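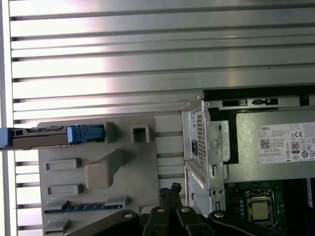 Grorley recrute des ateliers et des techniciens pour l'essai de son kit Trudar, un ensemble destiné au démontage et au remontage assistés d'ordinateurs de bureau. Le kit réunit un bras, une pince, une caméra de poignet et un jeu de supports en plastique gris à poser à côté de la machine. Chaque support maintient les pièces dans une position connue du programme : le loquet bleu vif bloque le berceau métallique du disque, et le bras peut revenir le chercher au même endroit. Nous travaillons pour l'instant sur des tours Dell ouvertes, panneau latéral retiré. Nous cherchons maintenant des utilisateurs extérieurs, qui ont leurs propres habitudes et leurs propres machines.

L'essai commence en mars et dure 5 semaines. Le kit est prêté, livré et repris par nos soins. Il se monte sur une table à profilés en aluminium – la vôtre si vous en avez une, la nôtre sinon.

Rechercher sur le site OK 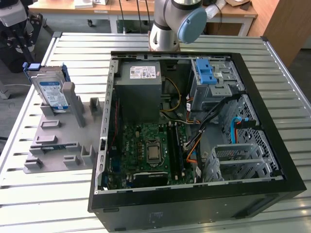 Appels à participation

Qui peut répondre

Ateliers de reconditionnement, services informatiques, centres de formation, réparateurs indépendants. Il n'est pas nécessaire d'avoir déjà programmé un bras. Il faut en revanche savoir ouvrir une tour, reconnaître l'alimentation, la carte mère, les baies de disques, et suivre un câble jusqu'à son connecteur sans hésiter.

Chaque site désigne deux personnes, dont une présente pendant toutes les séances. Prévoyez quatre séances par semaine, le matin de préférence, ainsi qu'un poste libre en permanence pour le matériel. Le bras ne doit pas être déplacé entre deux séances.

Ce que nous demandons

– Faire exécuter les 23 opérations du cahier d'essai, dans l'ordre indiqué.
– Noter chaque reprise à la main, même brève, avec l'heure et la pièce concernée.
– Signaler les supports qui bougent, qui gênent ou qui ne conviennent pas à vos modèles.
– Participer à un entretien final avec Saranya Nambiar, responsable du produit.
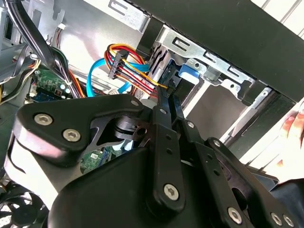 – Essayer le module Raju, réservé aux connecteurs. La pince doit y saisir de petites prises d'alimentation et de données à l'intérieur du boîtier, parmi les fils. C'est la partie la moins aboutie du kit et celle sur laquelle vos remarques nous seront le plus utiles.

Conditions

Une indemnité forfaitaire est versée à chaque site à la fin de l'essai. L'assurance du matériel est à notre charge, celle de vos locaux reste à la vôtre. La formation initiale occupe presque 5 heures et se fait chez vous, avec Hatem Abou Zeid. Les ordinateurs utilisés doivent être vides de toute donnée personnelle ou professionnelle.

Candidature

Envoyez une page de présentation de votre atelier, la liste des modèles que vous traitez le plus souvent et une photo du poste prévu, à l'attention de Darcy Bolger, Grorley, service des essais. Indiquez la hauteur de la table et la distance à la prise la plus proche. Les sites retenus seront prévenus par téléphone.

Imprimer cette page
Envoyer par e-mail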